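Threads > Land and Access > Stilbridge footpaths

1/ The county has posted notice that it wants to vacate the old lane behind Weidemann Road in Stilbridge. It's 757 feet long and shows on the plat as public right of way.

2/ Vacating means the public gives up its right to use it. The land usually goes to the owners on each side, half each.

3/ Three houses still reach their back lots that way. Waltraud Thiele's lot has no other gate wide enough for a truck.

4/ I asked the clerk if an easement could be kept. She said yes — but someone has to request it in writing before the hearing.

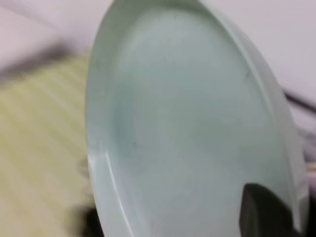
5/ Send letters to the road office, attention Inmaculada Ortuño. Put the plat name (Trunis Addition) and your lot number at the top.

6/ The hearing is in March. I'll post the room when I have it.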